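From: Caroline Nzioka
To: old-doors list
Subject: Re: [old-doors] Lever handles on a dark paneled door

Aidan Costello wrote:
> Has anyone hung a silver lever on really dark wood? We have two
> paneled doors at Plestitz to finish before September and my
> brother says it has to be brass or nothing. I'm also not sure
> whether to strip the old varnish or just clean it and leave it
> alone. Plates are 32 mm wide, if that matters.

Aidan, yes, and I love it! Please don't let your brother talk you out of it. Brass on a reddish-brown door is handsome, but it goes a bit quiet in the evening, and a silver lever picks up whatever light there is in the hall. Ours is the curvy kind with a little scroll to it, on a tall narrow plate, and I still get a small thrill every time I walk past.

On the varnish, my vote is clean first and decide later. I was all set to strip ours (I'd even bought the scraper) and then Dennis Laizer came by and made me wash one panel with warm water and a drop of dish soap, wrung almost dry. What a difference! Most of what I'd taken for tired varnish was old furniture polish.
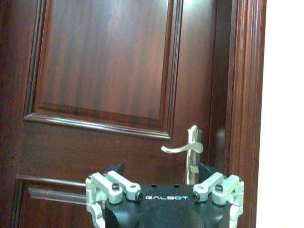
The moldings took me the longest. A cotton swab for the inside corners, a soft toothbrush along the steps, and go easy where the profile is sharp, as the color rubs through there before you notice. If you do need to flatten a rough patch, I used 600 paper and then 900, both very light, and stopped the minute it felt smooth.

Your 32 mm plates should be fine, but measure from the edge of the door to the keyhole before you order anything. I sent back my first set over exactly that. The second came from Mollel, and Tumaini Ndung'u fitted it in one afternoon, with a break for tea.

Two things I'd love to hear back on: are your plates screwed from both sides, and is the keyhole part of the plate or separate? Alaric, didn't you have a pair like that at Junska?

Send pictures when they're up!

Caroline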